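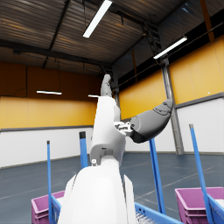 Warum man Demonstrationen überhaupt noch von Hand fährt, wenn die Szene ohnehin gerendert ist und ein Planer die Trajektorien erzeugen könnte, wurde unter dem letzten Thread gefragt. Antwort in mehreren Teilen.

1/ Der Planer kennt die Lage aller Objekte und löst die Aufgabe auf dieser Grundlage. Die Policy bekommt später nur Kamerabilder und Gelenkwinkel. Trajektorien aus dem Planer sind glatt, enthalten aber kaum Korrekturen. Am Rand eines Kistenfachs fehlen genau die.

2/ Setup: Hallenszene „Stetdale“, Humanoide mit Fingerhänden, Kisten und Behälter im Nahbereich. Fernsteuerung über Nultus, Handpose vom Bediener, inverse Kinematik auf die Arme. Finger werden separat abgebildet, *nicht* über die IK.

3/ Stand heute: 2.104 Episoden aufgenommen. Verworfen wird bei Sprüngen in der Handpose, bei Durchdringung mit der Kistenwand und bei mehr als fünf Sekunden Stillstand. Das letzte Kriterium ist umstritten, ich lasse es vorerst drin.

4/ Latenz zwischen Handbewegung und gerendertem Arm: ungefähr 300 ms im alten Aufbau. Damit greift jeder zu früh und korrigiert zu stark. Diese Überkorrektur steht danach im Datensatz und wird mitgelernt. Wer Fernsteuerung aufsetzt, sollte zuerst die Latenz messen und dann erst aufnehmen.

5/ Zur Fingerabbildung: Menschliche Fingerlängen passen auf keine der Roboterhände, die wir in der Szene haben. Direkte Übertragung der Gelenkwinkel sieht plausibel aus und verfehlt das Objekt. Besser lief die Abbildung der Fingerspitzenabstände, relativ zum Daumen.

6/ Zwei Arme gleichzeitig zu führen ist mühsam. Prollo friert den inaktiven Arm in der letzten Pose ein, bis der Bediener ihn wieder übernimmt. Die Übernahme braucht eine Rampe, sonst springt der Ellbogen in eine andere IK-Lösung.

7/ Nachfrage zu den Kameras: Die Perspektive für den Bediener und die für die Policy sind getrennt. Wer den Bediener mehr sehen lässt als die Policy, bekommt Demonstrationen, die sich aus den Beobachtungen nicht erklären lassen. Bei „Hebden“, der Vorgängerszene, hatten wir das falsch.

8/ Offen: Kontaktkräfte. Der Bediener spürt nichts und drückt entsprechend. Eine farbliche Anzeige der Kraft am Handgelenk steht für Juli auf der Liste. Skript für die Filterkriterien aus 3/ lade ich hoch, sobald die Pfade darin nicht mehr fest verdrahtet sind.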